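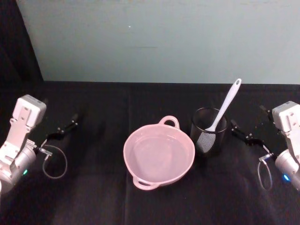

Black cloth on the table – how do you stop it creasing?

kamisen_k
Posted October 6, 2024

I've got a black cloth over the table in the back room and it never lies flat. There's one long crease that runs front to back, a bit left of the middle, and smaller wrinkles all over. It also goes shiny in patches when the light is on. I put a bowl and a black cup out on it and the crease is the first thing I notice. Has anyone sorted this without buying a new cloth?

Omolden
Is it a crease or a seam? Run your finger down it. If it's a seam you can iron all evening and it'll still be there.

kamisen_k
Could be a seam, I'll check tonight. It does look very straight.

baek_street
Iron it on the back, low heat, damp tea towel in between. Then roll it on a cardboard tube and don't fold it again. I did mine that way last November and it has been fine.

Drulard
I wouldn't iron it at all. Black cloth goes shiny if you press it and he's already got shiny patches. Steam it where it lies and pull it tight with clips under the table edge.

baek_street
Only if you iron the right side, which I said not to do.

Drulard
Some cloths mark from either side. I ruined one that cost me 700 kroner, so I'm careful now.

Ha-rang Moon
Clips won't shift a fold that has been in the packet for months. I'd wash it, hang it over a door while damp and put it back on before it's bone dry. You need 4 clips, one near each corner.

Also, a black cup on black cloth is hard to see whatever you do with the creases. The pale wall behind helps with tall things but a low cup won't reach it. I'd use a grey cloth.

kamisen_k
I like the black, so the cloth is staying. Just checked and there's no stitching, so it's a fold. I'll try the washing first and the clips after that.

Omolden
Cold wash, and on its own. Mine turned two white pillowcases grey.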